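Filed under: Workshop notebook / Faults and near misses

Print this page | E-mail this page

August, just after 7 in the evening

Left-hand gripper again. I'm writing this up tonight while I'm still cross about it, as last time I waited until morning and then couldn't remember which cable I'd wiggled.

Short version: the left gripper let go in the middle of a fold, then shut itself again with no command from anybody. It did this twice in nine runs. The right one behaved itself throughout. No fingers were in the way, but mine had been a moment earlier (I was tugging a corner of the cloth straight), so I'm putting it down as a safety matter as well as a fault.

I'd been working through the Groklow fold list, the one with the pinch, lift and lay-over moves, on the orange fleece. I like the fleece for this. It's thick enough that a half-hearted grip shows up straight away, and bright enough that I can find it in the recordings later without squinting. The first few runs were lovely! Clean pinch, clean lift, and I was starting to think about going home early, which should have warned me.
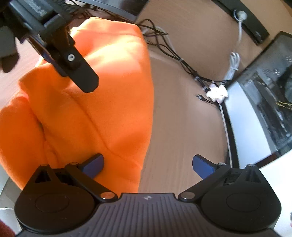
Then on run six the jaws opened halfway through the lift. They didn't slip, they opened, all the way to the stop, with the little click you get when the linkage runs out of travel. I said something rude, counted to two, and they closed again. The Trundis log shows the position reading going from nearly shut to wide open in a single step, which can't be true, as the motor isn't that quick. So the reading jumped first and the motor went chasing after it. That was my first useful thought of the evening.

What I tried, in the order I tried it:

Power off, power on. Ran fine for one fold, which proves nothing.

Swapped the left and right leads at the controller end. I got the fault once more after that, and it stayed with the left gripper. So I'm fairly happy it isn't the controller channel, although one more fault is thin evidence and I know it.

Held the left lead still with my hand while the jaws cycled with nothing in them. No fault. Bent it gently near the plug and the reading twitched. Bent it the other way and it twitched again, more. I did this with the motor supply off and only the sensor side live — please do the same if you're repeating it, the jaws don't feel strong until they've got hold of you.

So my money is on a broken strand in the lead, right behind the plug where it flexes at the top of each lift. We had the same sort of thing on the Farkis rig in spring and wasted ages blaming the software. I haven't cut the sleeve open yet. I want a good look at it in daylight first, and I want to have a spare made up before I ruin the only one that half works.
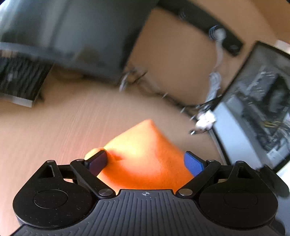

Kanagaratnam's bench notes, which I went back to over a cup of tea, say to be careful here: a twitch when you bend the lead can also come from a loose pin inside the plug, and the two look the same in the log. Their advice is to push each pin from the back with a blunt probe before blaming the wire. Fair point, and I hadn't done it. It's now first on the list for tomorrow.

The bit that bothers me more than the lead is what the controller did with a rubbish reading. It believed it. A jaw can't go from shut to open in one step, so a jump like that ought to stop the motor and sulk until someone clears it. There is a limit for this in the Trundis settings and ours is switched off. I've a horrible feeling that was me, back when we were getting false stops with the old pads and I wanted a quiet afternoon. I've switched it on again for both sides. If you start getting stops you don't understand, come and find me before you turn it off!

For now:

Left gripper is out of use. Tape on the lead, please leave it there.
Right gripper is fine for single-hand runs with the limit on.
Hands clear of the jaws unless the motor supply is off, and that includes straightening the cloth between runs.
Runs 6 to 9 are marked bad in the Groklow folder. Don't fold them in with the rest.

Still to do: pins, then sleeve, then a new lead with a bit more slack at the top. I also want to replay the bad runs against the motor current and see whether there's a warning in there before the jump. Tea's gone cold, so that can wait.

Print this page | E-mail this page

Recent entries
Farkis rig: the lead, the whole lead and nothing but the lead
False stops with the old finger pads
Groklow fold list, second go
Trundis log columns and what I think they mean
Where the blunt probes live now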